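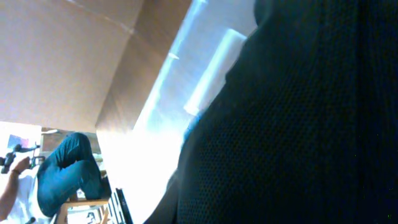
Energy policy, wk 2 – capacity payments. Read the Skustbridge case before January.

Plant gets paid to be available, wether or not it runs. Skustbridge: 600 MW gas, bid into the auction as backup. 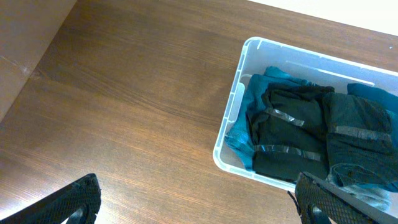

Maksym Pylypenko objects that availability is easy to promise and hard to test, so penalties matter more than the price. Fair. See Nuttall, ch. 2.

Penalty in the Drekovow contract: 3,170 per MW missed. Too low? Work it out.

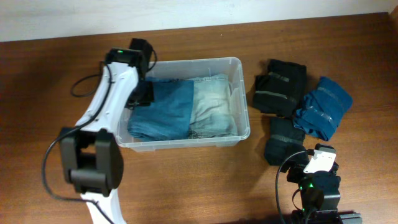

Then compare with storage – short duration, fast start, gets de-rated in the auction. 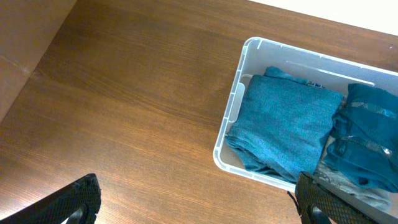

De-rating = share of capacity you can count on at peak. Will be on teh problem set.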